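Electronic Music Production: Handout 4
Drum programming and low-end balance in electro

Ekua Dogbe
August
Reading time: 2 minutes

4.1 Scope

These notes cover the relation between kick, bass line and snare in machine-based electro. Sampling and vocal processing are dealt with in Handout 6. The working project for this unit is Brirkudska, the four-track session used in Handout 3. Load the version with the unprocessed drum stems.

4.2 The basic pattern

Electro differs from house and techno chiefly in the placing of the kick. House puts a kick on every beat. In electro the kick falls on the first beat and then on one or more off-beat sixteenths, commonly the seventh and eleventh steps of a sixteen-step bar. The snare stays on beats two and four (steps five and thirteen). The syncopation is carried by the kick and the bass line together, and a bass note that lands between kicks will be heard as part of the drum pattern whether or not this was intended.

Tempo in the set listening ranges widely. "Gatard" is slow enough for thirty-second-note hi-hats to remain distinct. "Borulance" is quicker, and the hats are reduced to eighths for most of its length.

4.3 Tuning the kick

An analogue-style kick has a pitch envelope which falls quickly to a steady tone. If the decay is long, the steady tone is heard as a note and should be tuned to the key of the track. In Brirkudska the kick settles at around 41 Hz, close to a low E. Transposing the bass line without retuning the kick produces an audible beating between the two.

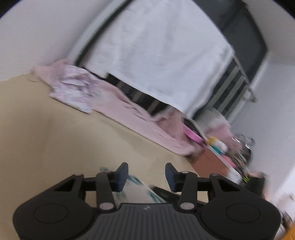
Short kicks are less sensitive to this. With a decay under a tenth of a second the ear registers a click and a thump, and tuning may be left until the mix.

4.4 Separating kick and bass

Try the methods in this order:

- Shorten the bass notes that overlap a kick.
- Move the bass line up an octave and compare.
- Cut the bass by 2 dB at the kick's fundamental, using a narrow band.
- Apply sidechain compression, with a release shorter than one sixteenth.

Sidechain compression comes last because heavy pumping masks the syncopation described in 4.2. "Kudo" is a useful reference: its bass is cut at 231 Hz, well above the kick, and the arrangement does the rest.

4.5 Exercise

Mute the bass in Brirkudska and write three one-bar kick patterns against the existing snare. Restore the bass and adjust its note lengths only. Export each version at matched loudness and keep the session file.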